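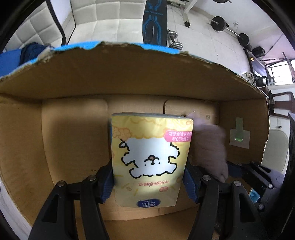

Packaging and Materials, Unit 5: Flexible Film Packs
Instructor: Josiane Le Goff

Reading for this unit: the chapter on films in the course pack, and the Boline case sheet. Bring the case sheet to class, since we will mark it up together.

1. What counts as flexible packaging

A flexible pack is one whose shape depends on what is inside it. Bags, pouches, wraps and sachets all belong here. Cartons and trays do not, even when they are thin. Many products use both: a soft pack around each unit and a corrugated box around the lot. The soft pack is called primary packaging, the box secondary. A pallet load with its stretch wrap is tertiary.

2. Common films

Polyethylene (PE) is soft, seals at a low temperature and is cheap. It is a fair barrier to moisture and a poor one to oxygen.

Polypropylene (PP) is stiffer and clearer. The oriented form, OPP, is used where print quality matters.

Polyester (PET) holds its shape under heat and is often the outer layer of a laminate, with PE inside to make the seal.

Know which of these can be sealed to itself without a coating. It comes up every year.

3. Seals

A heat seal depends on temperature, pressure and time. If one goes down, another usually has to go up. In the Boline case the line speed was raised and the jaw temperature was left at 160 degrees C. The time under the jaws fell, and the seals began to peel at the corners. Work out two ways the plant could have fixed this and note what each would cost in film or output.

Peel strength is measured on a strip cut across the seal. Cut strips from several places along it. One strip from the middle tells you very little.

4. Printing on film

Most long runs are printed by gravure or flexo. Gravure cylinders are expensive to engrave, so short runs go to flexo or digital. Film stretches under tension and colors drift out of register. Small text in more than one color should be avoided for this reason. Put it in a single dark ink, or reverse it out of a single solid.

5. Packing into the outer box

Leave some headspace, but not much. Soft packs settle in transit, and a half-filled box will crush when stacked. The Lurar worksheet gives a box of 900 grams net and asks for the stacking load on the bottom layer when boxes are piled 7 high. Show your units.

For next time: finish the Lurar worksheet and read the section on tear notches. Lab groups meet in October as listed on the course page.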